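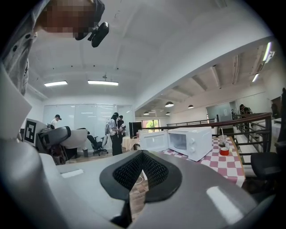

Posted with the opening message

Lummont and Voltivico: agreement on dyehouse training

Lummont_Liaison
Members are informed that Lummont has agreed terms with Voltivico for a joint training scheme in textile finishing. The scheme will run for four years and offers 72 places, shared between the two sites. Applications open in July. Comments are welcome in this thread.

finishing_tutor
The department welcomes the agreement. May I ask whether the places are reserved for final-year students? The notice sent to tutors did not say.

Lummont_Liaison
They are open to all years — the only condition is a pass in the basic safety course.

millside72
I must disagree with that arrangement. First-year students have not yet studied dye chemistry and would gain little from a placement of five weeks. The earlier scheme with Valentini was limited to final-year students, and it was well regarded by employers.

finishing_tutor
With respect, the Valentini scheme left places unfilled in both of its last intakes. A wider entry seems reasonable.

millside72
The places were unfilled through late notice to departments. The entry rules were sound.

Zedunero_Office
Zedunero supplied materials to the earlier scheme and would be glad to do so again. Are travel costs covered?

Lummont_Liaison
Travel is covered at 100 per cent for students. Staff visits remain a matter for each department. The point on entry rules has been passed to the programme board.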